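## 4. Equipment budget for the Trurkgate cell

The button-sorting cell at Trurkgate has a spending limit of 346 per semester for consumable and replaceable parts. The arm and controller belong to the department and are outside this budget. Section 4 covers only fingers, finger covering, trays and test parts.

### 4.1 Replaceable parts

| Item | Supplier | Planned cost |
|---|---|---|
| Gripper fingers, one pair | Oltance | 95 |
| Finger tape | Vorumdale | 16 |
| Tray, blue plastic | Lahtinen | 20 |

One line of each fits the limit with 215 left over. We propose holding that balance until the finger material is chosen, as a softer finger may need a different mount.

The test part is a panel push button with a green mushroom cap, presented upright in the tray. Part height and rim clearance set the minimum finger length in the order.
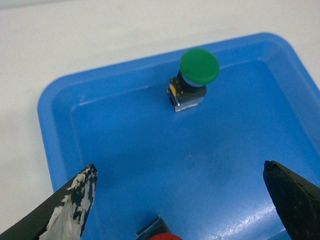
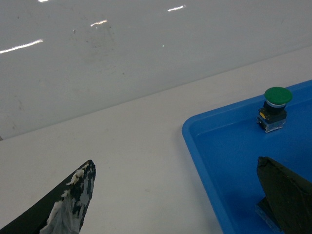
Reviewer note from Lahtinen: the table prices one pair of fingers, but a cell in daily use should start the semester with two. A second pair brings the total to 226, still under the limit, and delivery in February was slow last year.

We accept this change. The second pair goes on the first order and the tape quantity stays the same. The unallocated balance drops to 120.

### 4.2 Open items

- Confirm that the Oltance price includes mounting screws.
- Ask Vorumdale for the tape width before ordering. The data sheet lists two.
- Decide whether a spare tray is charged to this budget or to the teaching lab.
- Contact blocks for the test parts are not priced yet.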